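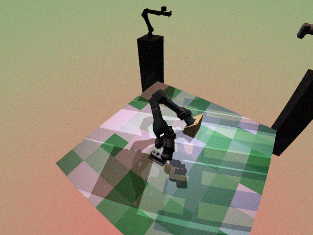 Braço articulado preto sobre plataforma de retalhos coloridos, visto de cima

Tempo de leitura: 3 minutos
23 comentários · 117 partilhas

Consola usada: a minha lista de inspeção antes de pagar

Comprei a minha terceira consola em segunda mão em fevereiro, uma Losov por 169 euros, e desta vez levei a lista impressa no bolso (sim, senti-me um bocado ridículo, e o vendedor também deve ter achado graça). Deixo-a tal como a usei, com os comentários que fui rabiscando ao lado.

ANTES DE LIGAR

[x] Cabo de alimentação sem cortes nem fita-cola
Passem o dedo pelo cabo todo, sobretudo junto à ficha. Se houver cobre à vista, não se liga nada e pronto.

[x] Transformador com a tensão certa
Comparem a etiqueta do transformador com a da consola. A minha primeira compra vinha com um de outro aparelho, e só dei por isso em casa!

[x] Grelhas de ventilação desimpedidas
Algum pó, tudo bem. Cotão compacto a tapar metade da grelha já me faz baixar a oferta.

[ ] Parafusos todos no sítio
Faltava um na base. O vendedor disse que a tinha aberto para limpar, e eu aceitei, mas ficou apontado.

[x] Sem cheiro a queimado
Encostem mesmo o nariz à grelha de trás.

COM A CONSOLA LIGADA

[x] Arranca à primeira e mostra imagem
Levem um cabo HDMI vosso, que os dos outros nunca são de fiar.

[x] Ventoinha sem estalidos
Deixei um jogo de corridas a correr vinte minutos enquanto conversávamos. Fazia barulho, mas constante, e isso não me assusta.

[x] Leitor de discos aceita e devolve o disco
Experimentem duas vezes com discos diferentes. A Toshiko Ishida, com quem jogo às quintas, ficou com um disco preso numa Ueda e teve de a desmontar na mesa da cozinha.

[x] Portas USB todas a funcionar
Um comando com fio chega para testar, uma porta de cada vez.

[ ] Comandos sem desvio nos analógicos
O segundo comando puxava para a esquerda. Pedi desconto e levei-o na mesma — para jogos de cartas serve perfeitamente.

[x] Bateria do comando sem inchaço
Se a tampa não fecha bem ou a caixa parece abaulada, não carreguem esse comando. Aqui não facilito nem por metade do preço.

CONTA E DADOS

[x] Consola desassociada da conta anterior
Peçam ao vendedor para o fazer à vossa frente, e só depois a reposição de fábrica.

[x] Número de série igual na caixa e no menu
Tirei fotografia aos dois.

Resultado: comprada, com duas cruzes em falta. O parafuso encomendei-o na Dallum, o comando ainda está à espera que eu ganhe coragem para o abrir. Se tiverem pontos para acrescentar, escrevam nos comentários, que vou atualizando a lista.

Contacto: formulário do blogue | Todos os direitos reservados | Voltar ao topo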